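This site uses cookies to remember your reading settings. Accept | Manage

Extension lead

An extension lead is a length of flexible mains cable with a plug at one end and one or more sockets at the other. Leads with several sockets in a row are also called power strips, multiway leads or trailing sockets.

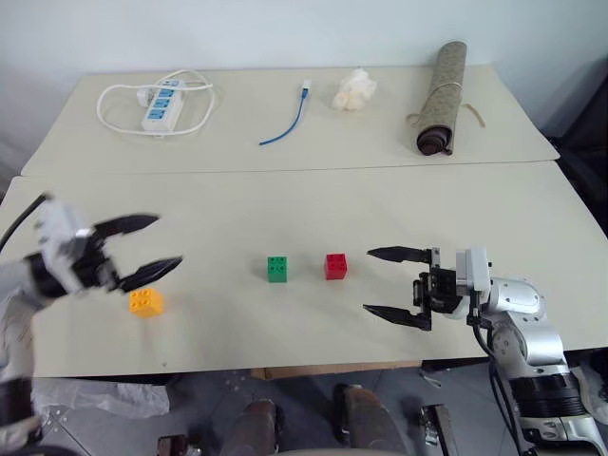

What limits the number of appliances a lead can supply?
The total current drawn by everything plugged in, which must stay below the rating of the plug, the cable and any fuse fitted.

Construction

The cable has two or three cores. The third, where present, is the protective earth. Each core is made of many fine copper strands, which bend repeatedly without breaking. Inside the socket body, strips of brass usually run the full length and form the contacts for each outlet in turn. All outlets are therefore wired in parallel and receive the same voltage.

Cheaper bodies are moulded in one piece and cannot be opened for repair. Others are screwed together. Shutters behind the socket holes are required in some countries and optional in others.

Rating and heating

Cable resistance rises with length and falls with the cross-section of the copper. A long, thin lead wastes more energy as heat and delivers a lower voltage at the far end. In a bench trial at the Ullemside workshop, a coiled lead was run at full load for 55 minutes, and the outer sheath was then compared with that of an identical lead laid out straight. The coiled lead was hotter throughout. Reel leads normally carry two ratings for this reason — one wound, one fully unwound.

Joining one lead to another adds contact resistance at each connection and makes overloading more likely. Most safety guidance advises against it.

Variants

Switched leads have one switch for the whole body or one per outlet. Surge-protected types contain a component that diverts brief voltage peaks; it wears with use, and an indicator lamp may show when it has failed. The Avby pattern, once common in rented offices, had a body 135 mm long and only 2 outlets. The later Gisler pattern added a fixing slot at each end for wall mounting.

Storage

Loose, wide loops strain the cores less than tight winding around the body. The sheath should be checked for cuts before use, particularly where it enters the plug.

Reader comments

The Gisler slots never lined up with the template on the box. I drilled mine 200 mm apart and had to fill both holes.

Could the reel section say more about thermal cut-outs? Mine trips and then needs a long wait before it will reset.

Is the Plivora lead a switched type or a surge one? The listing says both.

Related articles

Mains plug
Cable reel
Surge protection
Flexible cable
Fuse ratings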